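Ticket: Label printer skips every second label after firmware update
Product: Presar desktop label printer, Utska print service
Opened by: Yuzuki Koyama
Assigned to: Sibusiso Mokgethi
Status: Solved

Yuzuki Koyama, 9:40
Good morning. Since we installed the July firmware, our label printer feeds one printed label and then one blank label. We use it for the small tags we put on fabric samples, so the labels are short and the waste is big. I attach the log. 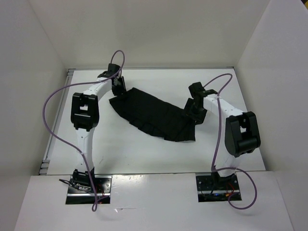
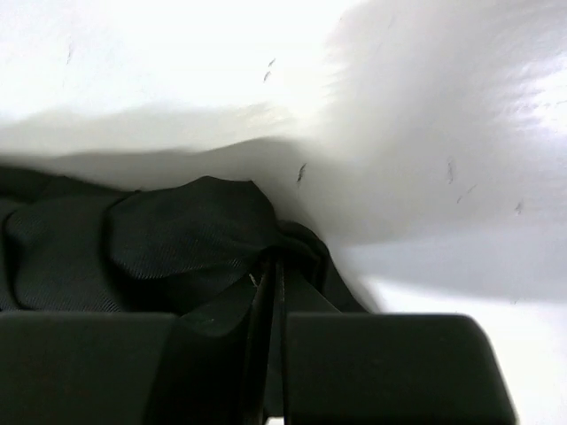

The problem comes with every job sent from the Utska service. When I hold the feed button to print the test page, the test page is correct and no label is skipped. I already tried these things:
— switched the printer off, waited 5 minutes, switched it on
— changed the roll for a new one of the same type
— cleaned the sensor with a dry cotton swab
— deleted the queue and added it again
None of them changed the result.

Sibusiso Mokgethi, 10:15
Thank you for the clear report. If the test page is fine, the sensor is probably fine too. Please tell me the label height in the queue settings and the height of the real label, measured without the gap.

Yuzuki Koyama, 10:32
The queue says 28 mm. The real label is 25 mm and the gap is 3 mm. I did not enter 28 myself, and I am quite sure it was 25 before the update. I corrected it and printed 11 labels. The first was good, then the blanks came back. When I opened the settings again, the value was 28 again.

Sibusiso Mokgethi, 11:05
Then the service is overwriting your value. Please open Media, then Advanced, and look for "Read size from device". Turn it off, save, and restart the print service (not only the printer). After this, enter 25 again and run the media calibration one time.

Yuzuki Koyama, 11:48
The option was on. I turned it off and followed the steps in your order. I printed the same 11 labels and there was no blank one. I restarted the computer also, and the value stays at 25.

One question remains. My colleague Nuala Rafferty has the same printer model on the second floor, still with the old firmware. Should she wait with the update?

Sibusiso Mokgethi, 13:20
She can update, but she should write down her label height first and check that option afterwards. I have passed your log to Ruairí Lenihan, who looks after the firmware notes. I am closing the ticket now — reply to it if the blanks return.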